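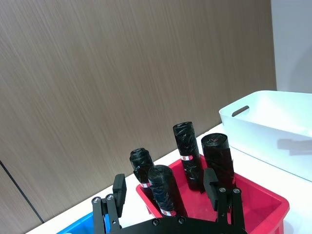 White storage bin on a white tabletop, with wood-grain paneling behind.

Farkum opens orders for the second edition of the Plameck household notebook

CLENDETTI, 2024-03-11 -- The Plameck is back, and I get to be the one to tell you! If you've been on our waiting list since the first edition ran out last October, thank you for being so patient with a very small company. Orders for the second edition open today on the Farkum website and at the counter of our shop on the old market street in Clendetti.

For anyone who hasn't met it yet, the Plameck is a paper notebook for keeping track of what you own and where you put it. You give each bin, box, drawer or shelf in your home its own page, you write down what goes in, and you stick the matching label on the outside. When somebody wants the birthday candles, they look up "candles" in the back and go straight to the right box (instead of yelling up the stairs, which was the system at my house for years).

I started making these after my parents moved out of the place they'd lived in for most of their lives. We packed in a hurry, wrote "misc." on far too many boxes, and spent the whole summer hunting for the can opener. I drew up the first pages at my kitchen table with a ruler and took them to the copy shop. A neighbor wanted a set, then her sister did, and that's more or less how Farkum became a business.

What's new in the second edition

The notebook now has 196 pages, and they're printed on heavier paper. The old paper was my mistake. It looked lovely in the store but gel pens went right through it, and a lot of you wrote in to say so, some of you pretty firmly! The new stock comes from Lambrakis, the same printers who do our labels, and I've been scribbling on it with every pen in the house.

The binding has changed too. The first Plameck was glued and wouldn't stay open unless you leaned on it, so this one is sewn and lies flat on a table while you have both hands in a box. The cover wipes clean. I spilled coffee on mine the first week and you'd have to look hard to find the spot.

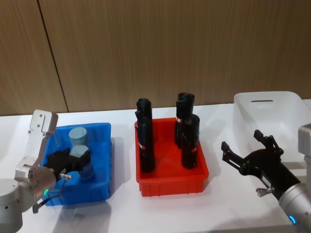
The index at the back is the part I'm proudest of. In the first edition I gave every letter the same amount of space, and people filled up B and S right away (books, batteries, bags, socks, sheets, scarves) while Q sat there doing nothing. We asked customers to send in copies of their own index pages and redid the whole thing based on what they'd written. Q and X now share a corner. If you collect quilts, I'm sorry, please borrow from the letter P.

We've also added a lending page. Write down who has your cake pan, when they took it, and when you'd like it back. My brother-in-law has asked me to mention that he did return the ladder.

Labels come in 8 colors this time, and they peel off plastic bins without leaving that gummy gray patch behind. They stick well to cardboard too, though they're meant to stay put there, so expect a little tearing if you pull one off. Use a pencil or a ballpoint on them. Markers smear for a minute or so before they dry.

Why paper?

I get asked this at every fair we go to. I have nothing against apps and I've tried several, but the person standing in the garage with dusty hands is usually not the person with the app on their phone. A notebook hanging on a hook by the door belongs to the whole family. Kids can use it. Grandparents can use it. It doesn't want a password, and you can write "ask Mom" in the margin.

How to get one

There are 982 names on the waiting list, and those folks will get an email with a link that holds a copy for them for seven days. Please check your junk folder! After that, whatever hasn't been claimed goes into general stock. Shop customers can buy right off the shelf starting this morning, and we've set aside a stack so that the website can't clean us out.

The Plameck comes with one full set of labels, and extra sheets are sold separately in single colors or mixed. If you own the first edition, the new labels will match your old page numbers, so you can keep going in the book you have. Nobody needs to copy anything out again.

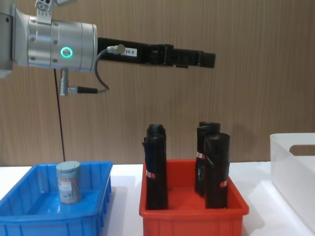
A gripper reaches in from the left, green status light on. Photo: Farkum.

Schools, libraries and clubs can order by the carton at a lower price. Send us a note with how many you'd like and where they're going, and we'll write back with the shipping cost. We can leave the cover plain if you'd like to add your own stamp.

We'll be doing a few evenings at the shop this spring where you can bring one messy box from home and sort it with company. There's tea, there's a big table, and we'll have donation bags ready for whatever you decide you can live without. It's free, but please sign up on the website so I know how many chairs to borrow.

About Farkum

Farkum makes paper goods for the home, including the Plameck notebook, pantry cards and a wall calendar with room to write on it. The shop and office are in Clendetti. All our printing is done by Lambrakis.

Press contact

Sample copies and cover pictures are available to newspapers, magazines and home blogs. Write to the press desk through the contact form on the Farkum website and I'll answer you myself, usually the same evening once the shop has closed.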